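Old computers on a Saturday

For two years I had the same sentence on my list: "look at the old computers." It was never the first thing on the list and never the last, so it stayed. This September I finally did it, and I want to write down how it went while I still remember, for my own use next time and maybe for somebody who has the same kind of pile at home.

The pile came from the office where I used to work with Régis Masson. When the office moved to Tillness, they left behind what they did not want to carry, and I said yes too quickly. My husband says I always say yes to things with a plug. So I had desktop computers, a box of cables, hard drives in their blue holders, and several gray plastic pieces that I could not name. All of it lived along the wall of the workroom, behind the ironing board.

My goal was modest. I wanted to open the cases, take the drives out, keep the parts that can still serve, and bring the rest to the collection point in Doltow. I was not going to build anything. Every person I told about this asked me what I was going to build.

I started at nine in the morning with a good lamp, which was the best decision of the day. Inside a computer everything is gray or black or has a shadow on it, and with only the ceiling light I could not see where a cable begins. The second good decision was to unplug everything and then go to make coffee. Margaux Lefèvre, my neighbor, used to repair such machines for a school and she told me to press the power button once after unplugging, to let the last electricity go out. I pressed it, feeling a little silly, and then I drank my coffee.

The words were harder for me than the screws. In my language I know how to say "the box that gives the current," but in the English instructions it is called a power supply unit, or PSU, and the holder of a hard drive is a caddy. I knew caddy only from golf and from tea! I wrote the words in a small notebook, with a drawing next to each one. My drawings are not good but I understand them.

What helped me most was the color. The holders for the drives are a strong blue, and after some time I understood that blue often means "you may touch me here." I looked for blue first and for the screwdriver second. 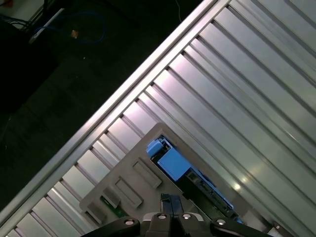
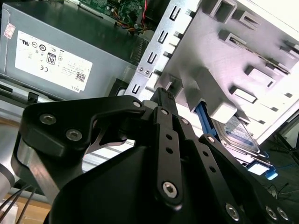 A power supply with its labels, and after it a drive in its blue caddy at the bays.
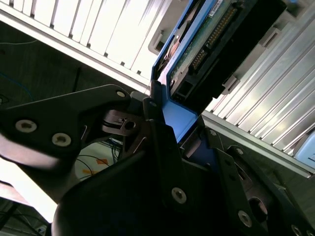 I did not want to throw away any drive before I knew what was on it. Régis Masson was sure that they had been erased before the move, but "sure" is a big word for a man who lost his own keys in the parking lot. I kept all the drives apart, in a shoe box with a towel at the bottom. Capucine Cordier has a little adapter with which one can connect an old drive to a laptop, and she promised to bring it when she comes for dinner. Until then the shoe box stays on the high shelf and the children know that it is not for them.

Now, some things I learned, in no special order.

Put the screws somewhere with a lid. I used an open saucer and I have already paid for this with my elbow and a long time on my knees.

Do not pull when something does not come. Each time I wanted to pull harder, there was a small latch that I had not seen. I would stop, turn the lamp, and look again from the other side. One time I looked for so long that my tea became cold, and the latch was under my thumb from the beginning.

Write on paper what comes from which machine. I put a piece of tape with a number on each case, and the same number on the bag with its parts. This takes time in the morning and gives it back in the afternoon.

Read the label on the power supply before deciding to keep it. I wanted to keep them all, as they are heavy and look serious. Fotini Tsoukalas, who takes parts for the repair evening at the library, explained to me that many of them fit only in the case they came from, so it is better to give them together with the case or not at all. She took 4 machines from me in the end, with everything inside except the drives.

By six o'clock I had my wall back. I swept there, and I found a pencil and one of the missing screws, and I could open the window completely for the first time since the pile arrived. The ironing board looks strange now, standing alone. I have not yet decided what will go in that place, and I have asked my family very politely not to decide it for me.

There is still the box of cables. I opened it, I saw how they hold each other, and I closed it again. I will write about the cables another time, probably when it rains. If you have a system for sorting them, please leave it in the comments, but a simple one. And if somebody near Doltow needs a gray plastic cover of unknown origin, I have kept 2.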